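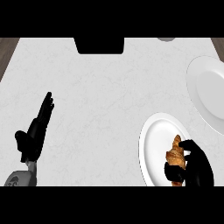 Croissant task in the simulator, right hand closed on the pastry, left hand parked open.

June, 11:40 pm

Long session on the Plurkent rig. The task is croissant from one plate to the other, right arm only, recorded by remote control through the Dutero gloves. Target for the set is 688 demos. We stand at 523 after tonight, with 100 added since lunch and 3 thrown out for bad sync.

Grip is still the slow part. The glove reports finger bend well enough but gives no sense of force, so I close until the mesh stops moving and then back off a little. Coming in from the right side works better than from the top – the thumb finds the lower edge and the upper finger goes over below the tip. I slowed the approach by half and the motion curves look cleaner.

Left hand: I keep it raised and still for the whole demo. If I let my own arm sag, the drift goes into the data and the policy will copy it. Shoulder sore by nine.

The Sorkeo export drops the last few time steps again. Patched it with a hold at the end of each file. Ugly, but the lengths match now.

Tomorrow: swap the start positions of the plates, recalibrate the right glove, ask Oosthuizen for more disk space.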